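Appeals court lets village suit over pipeline killings go forward

A federal appeals court ruled in October that a lawsuit brought by 98 former residents of the Prurport valley can proceed against Murkell, the energy company they accuse of paying the soldiers who drove them from their homes.

The three-judge panel reversed a lower court that had dismissed the case on the ground that the soldiers' acts were those of a foreign state. Murkell is a private company, the panel wrote, and cannot claim the immunity that belongs to a government it did business with.

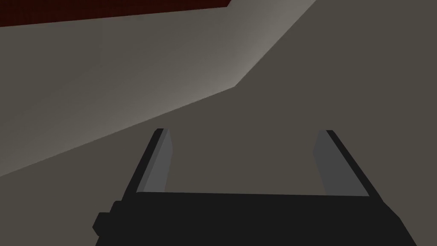 The complaint says 4 villages were burned over two nights to clear a route for the pipeline, and that 300 families fled across the border. It names Murkell and a security contractor, Vellex, which supplied trucks and radios to the army unit. Both companies deny knowing that civilians would be attacked.

Rosaire Petrenko, the lead attorney for the residents, said her clients had waited a long time for a court to hear the facts.

"We have witnesses who are old and some who are sick," she said. "We want them under oath this year."

Murkell's lawyer, Vernon Gagnon, said the company would ask the full court to review the decision. He argued that a trial would force American judges to pass judgment on the conduct of a foreign army, a matter he said belongs to the executive branch.

The panel noted that the government had been invited to state its views and had declined. It sent the case back to the trial judge with orders to rule on the remaining motions, among them a request for 698 pages of payment records held by Vellex.

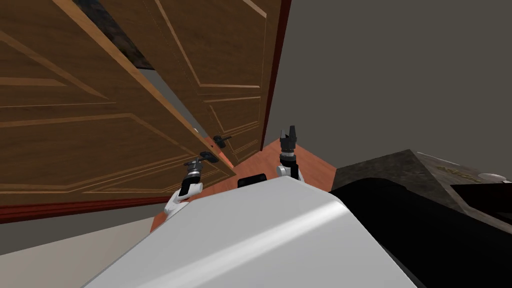 Related case

A separate suit against Gauthier, which insured the pipeline, is on hold until the appeal is finished. The plaintiffs in that case are seeking money for lost farmland only.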